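Forum Lesen & Regale › Ordnung und Aufbewahrung

## Bücher liegend stapeln: schlecht für den Rücken?

**Brolwood_Leserin**
Hallo zusammen, ich ziehe im Juli um und habe jetzt beim Ausmisten gemerkt, wie viele meiner Taschenbücher schief geworden sind, weil sie jahrelang halb umgekippt im Regal standen (ich weiß, ich weiß). Jetzt überlege ich, alles, was kein Hardcover ist, einfach hinzulegen. Macht ihr das? Und wie hoch stapelt ihr?

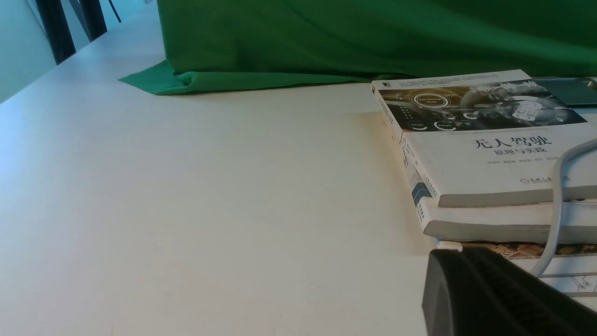 *Zuletzt geändert: Montag, 22:40 Uhr*

Nachtrag, weil gefragt wurde: Es geht um 86 Bücher, fast alles Taschenbücher, dazu ein paar Bildbände, die mir wirklich am Herzen liegen.

**Howard Cropper**
Ach, schönes Thema! Ich lege seit Jahren alles hin, was dünner als ein Daumen ist, und bin sehr zufrieden damit. Schwere Bildbände übrigens unbedingt auch, denn stehend zieht der Buchblock nach unten, und irgendwann reißt es vorne am Vorsatz. Mehr als 40 cm würde ich aber nie stapeln.

**deltow_papier**
Da muss ich leider widersprechen, Howard, auch wenn ich dich sonst gern lese. 40 cm ist viel zu hoch! Bei mir ist nach 22 cm Schluss, sonst drückt es die unteren Klebebindungen platt, und man zieht ja doch immer genau das unterste Buch heraus und schrammt dabei den Umschlag. Gut gestützt stehen ist für Taschenbücher völlig in Ordnung.

**Arwel Beddoe**
Ich sortiere liegende Stapel nach Format, das Größte nach unten, und dann nach dem, was ich gerade lese. Fachbücher wandern bei mir ständig, Romane fast nie, und deshalb lohnt sich das Liegen für beide ganz unterschiedlich. Ein Stapel aus vier Büchern wie der auf dem weißen Tisch, mit „无人驾驶“ obenauf, ist für mich das ideale Maß: Man kommt überall dran, und es rutscht nichts. Bei chinesischen Titeln schaue ich übrigens vorher immer, wie die Rückenschrift läuft, damit ich im Liegen nicht den Kopf verdrehen muss.

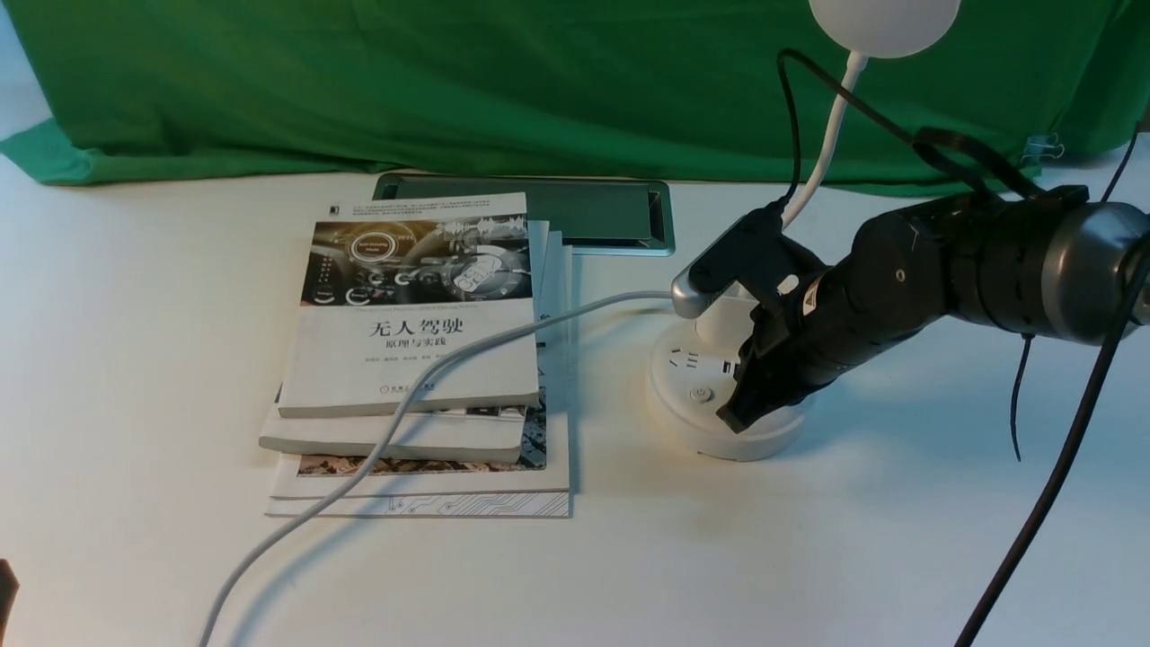
**Brolwood_Leserin**
Ihr seid lieb, danke für die vielen Antworten! Ich glaube, ich mache es gemischt: Bildbände hinlegen, Romane stehen lassen und ordentlich abstützen. Bei den Sachbüchern bin ich noch unsicher, und an denen hänge ich fast am meisten. Das Taschenbuch über autonomes Fahren mit den leuchtenden Rundinstrumenten auf dem Umschlag möchte ich zum Beispiel schon deshalb obenauf liegen haben, weil man das Titelbild im Regal nie zu sehen bekommt. Taugen die Buchstützen von Zokover etwas?

**deltow_papier**
Die rutschen auf lackierten Böden. Kleb Filz drunter, dann geht es. Und bitte nicht mehr als 22 cm!

**Howard Cropper**
40. Ich bleibe dabei. 😊 Viel Freude in der neuen Wohnung!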